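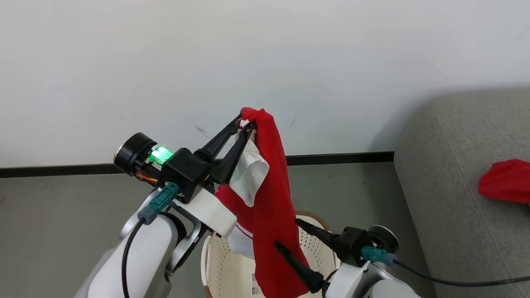 According to Lino Melis, the arm gave no warning before it stopped responding. The grip stayed closed, he told the inquiry at Ekcombe, and the stop control had to be pressed twice before power was cut.

Tellholm confirmed on Friday, September 30, 2022 that it has suspended laundry handling trials with its two-armed robots while the fault is examined. There were no injuries. The company said one arm continued to pull on a garment for nearly 20 seconds after the control software had ordered it to let go.

A preliminary report attributes the failure to a cable connector at the wrist, where repeated bending is believed to have interrupted the signal to the gripper. The same style of connector is fitted to 12 arms at the Ekcombe and Magesa sites. All have been withdrawn from use pending inspection.

Mwanaisha Gachanja, who signed the report, recommended that cables be secured along the arm and replaced every six months. She also called for a second stop control within reach of the operator, and noted that a similar loss of signal recorded at Magesa in February had been closed without further enquiry.

Tellholm has accepted three of the recommendations and is considering the remainder. Trials at Pudavach, which use a different wrist assembly, will continue under supervision.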